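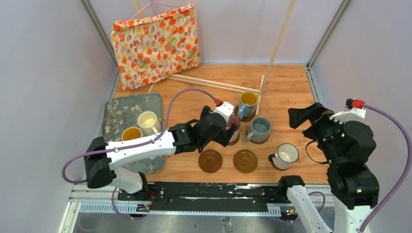 Household Practice, first term
Handout 4: Mugs, trays and coasters
Course teacher: Þórarinn Toft
Training kitchen, Ernau

Please read this handout before the practical lesson. In handout 3 we spoke about plates and bowls, which are simple to stack. Mugs are more difficult. They have a handle on one side, they are taller than they are wide, and people like to own mugs that do not match each other.

1. Words we use

Tray: a flat carrier with a low edge. We use it for bringing things and for taking them away. It may also stay on the table during the meal.
Coaster: a small flat piece under one mug. It protects the table from heat and rings.
Mug: a drinking vessel with a handle, used without a saucer. If there is a saucer, we call it a cup.
Enamel mug: a metal mug with a glassy coating. Often the rim has a dark colour.

2. Mixed mugs

In a hotel all mugs are the same and the guest cannot know which one is his. At home, different colours are useful. A mustard-yellow mug, a cream one and a dark maroon one will not be confused, even when everybody leaves the table and comes back after 30 minutes. Take more care with colours which are near to each other. A blue-gray mug and a gray-blue mug look almost the same in evening light, but if one of them has a yellow interior, you can tell the guest: "Yours is the yellow one inside." When the mug is full this does not help so much, and then you should put the two mugs at different sides of the table.

White enamel is easy to recognise. However, it becomes hot very quickly, also at the rim, and it must not go into the microwave. In the Mahama house, where I worked before, we had only enamel, and we learned to wait.

3. Tray or coaster?

A mug that is waiting stands on the tray. A mug that is in use stands on a coaster. This is our rule in the training kitchen, and I know that other schools teach it differently. The rule has one practical result: when you look at the table, you see at once what is still to be given out.

A wooden tabletop with visible grain should always have coasters. A patterned tray, for example with blossoms on a dark ground, is nice to look at, but crumbs and dried drops are hard to see on it. Wipe it after each use, also when it looks clean.

4. Setting down and picking up

a) Carry the tray with two hands. Put it down on one half of the table and leave the other half free.
b) Lay out the coasters first.
c) Take each mug by the handle or low on the body. Never put fingers inside or on the rim.
d) Turn the handle towards the hand of the guest. Ask, if you do not know which hand.
e) Leave a hand's width between two mugs. Two handles should not touch.
f) When you collect, begin with the mugs which are nearest to you. To reach over a full mug is the most common reason for a spill.

5. Washing and storing

Rinse tea and coffee mugs soon. For brown stains use baking soda and a soft cloth. For enamel do not use steel wool. A chipped rim means that the mug goes out of service, also if it is your favourite one.

Store mugs upright on the shelf in cupboard 13. We do not hang them in this kitchen, the hooks from Zarnholm are too thin for heavy handles.

6. For the next lesson

Bring one mug from home and write five or six sentences about it: material, colour outside and inside, shape of the handle, how it is cleaned. Students of the Porkum group give their text to me before the lesson, in January also by e-mail.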